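Como tirar restos de papel de um prato escuro sem deixar pelos

Há quem ache que um prato não precisa de tutorial. Eu também achava, até ter comprado um serviço cinzento-escuro da Drirka e descobrir que qualquer fibra branca se vê nele do outro lado da sala. Se os seus pratos são brancos, pode fechar esta página. Se são escuros e os usa para aperitivos, fritos ou qualquer coisa que acabe com lenços e guardanapos amarrotados em cima, continue a ler.

Aviso já que desconfio da maioria dos truques que circulam sobre isto. Experimentei vários e quase todos servem para vender um produto. O método abaixo não tem nada de especial e leva uns minutos.

O que vai precisar

Um pano de microfibra que já tenha ido à máquina umas quantas vezes (os novos largam mais pelo do que o papel).
Um saco ou balde do lixo ao alcance da mão.
Água morna e detergente da loiça normal.
Uma superfície lisa e clara onde pousar o prato. Uso uma placa branca por cima da mesa de madeira.

Existe um spray «antifibras» da Etura, que comprei por curiosidade. Deixou uma película baça e cheirava a pinho. Voltou para o armário e lá está.

1. Não sacuda o prato

O primeiro impulso é virar tudo para o lixo com uma sacudidela. Com papel seco resulta mais ou menos, com papel húmido nunca resulta: metade cai, a outra metade rasga-se e fica colada. E o pó do papel seco vai parar à bancada. Pouse o prato e trate dele com calma.

2. Junte o papel ao centro

Com as pontas dos dedos, empurre os bocados soltos da borda para o meio, até ficar um monte só. Não esfregue. Se houver pedaços colados, deixe-os para o passo 4, porque puxá-los agora só faz mais fibras.

3. Levante o monte de uma vez

Incline ligeiramente o prato com uma mão e, com a outra, agarre o papel de cima e do lado, fechando os dedos devagar. O objetivo é trazer o monte inteiro, sem o desfazer às pontinhas. Vi recomendada uma pinça de cozinha para isto, a Brirkier, e admito que funciona em papel seco — mas os dedos fazem o mesmo e já os tem em casa.

Um prato redondo, cinzento-escuro, com os lenços brancos amontoados perto do centro é o ponto de partida certo para este passo.
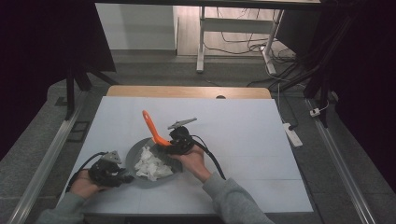 4. Amoleça o que ficou colado

Deite água morna só até cobrir o fundo e espere 7 minutos. Li numa página que deviam ser 20. Fiz as duas coisas, em pratos iguais, e não notei diferença nenhuma. Depois passe a microfibra em movimentos num só sentido, do centro para fora. Os círculos espalham as fibras e obrigam a começar de novo.

5. Lave e seque ao ar

Lave com detergente, passe por água corrente e deixe no escorredor. Não seque com papel de cozinha. Parece óbvio, mas foi o erro que cometi durante meses, a queixar-me do prato.

A máquina de lavar loiça também serve, desde que o papel tenha saído todo antes. O programa de 70 graus não limpa melhor as fibras do que um mais frio. O que faz é secá-las contra o esmalte, e ainda por cima no filtro aparece uma pasta cinzenta desagradável de tirar.

Dúvidas que me chegaram

Serve para pratos mate? Serve, com menos força no pano. Os acabamentos mate agarram mais e às vezes é preciso repetir o passo 4.

E os guardanapos Yoo, que dizem não largar pelo? Largam menos. Continuam a largar.

Vale a pena usar vinagre? Para manchas de água, talvez. Para fibras de papel não vi que fizesse coisa alguma.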